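Home | Posts | Archive | About

Do you need 33 shirts?

3 October 2024

I read another capsule wardrobe guide last night. Own 33 things, it says, and your mornings will be free. Free for what? I get dressed in two minutes as it is.

The one I tried in July came from Mornelov, who also sell the clothes – funny how often that happens. Their starter set costs $300 and is mostly beige. So you clear out what you own, then buy less of it back at a higher price.

I did bag up some old sweaters. I missed one of them by the first cold morning. The guide says that feeling passes. It hasn't.

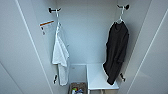
White on white, two hangers.

I'm not against owning less. I just don't trust a rule that fits everybody, from people who have never seen my laundry pile.

We use cookies to improve your visit. Accept | Settings

Contact | Back to top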